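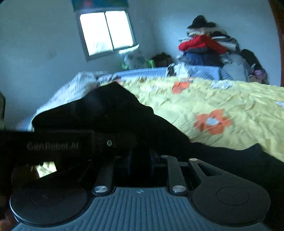 17 December 2019

Up far too early again, and the house so quiet that I made a second pot of tea just to have something bubbling. I had promised myself I would spend the morning sorting clothes before the trip to Enetwood, and I did get as far as heaping everything on the bed, which felt like progress at the time. Then Noreen called about the choir, and that was the better part of an hour gone, and very happily too!

She wants us to sing 3 carols at the Christmas supper instead of the usual two, and Dong-hyun has already offered to play for us, bless him, even though the piano at the hall has been sour in the low notes since July. I told her I would sing whatever I was given as long as it isn't the high part. She laughed and gave me the high part.

I keep thinking about Mom today. She used to start her fruitcake in the fall and feed it a spoonful of brandy every week, and the whole pantry smelled of it by now. I found her recipe card in the back of the atlas (why the atlas, I will never know) and the ink has run so badly that I can't tell if it wants 4 eggs or 9. Uchenna votes for 4. I am inclined to trust her, as she bakes and I mostly eat.
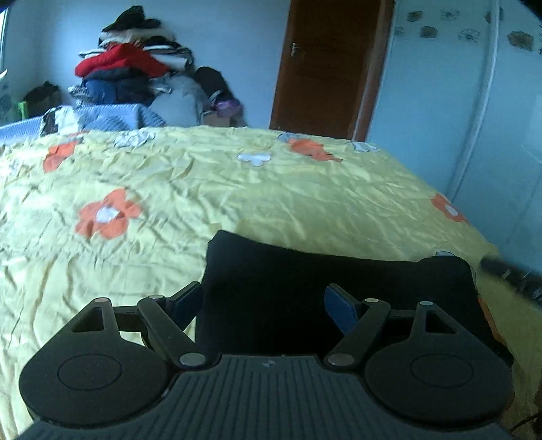
Later, after supper

The black things are going in the suitcase for the concert, and the rest can wait until tomorrow. Daithí is picking me up at the corner and has asked me, very kindly, to bring one bag this year. I'll try. I do want to leave room for the cake, if it comes out of the pan in one piece, and for the wool I promised Saoirse.

Bed now, once I've found somewhere to put all these clothes.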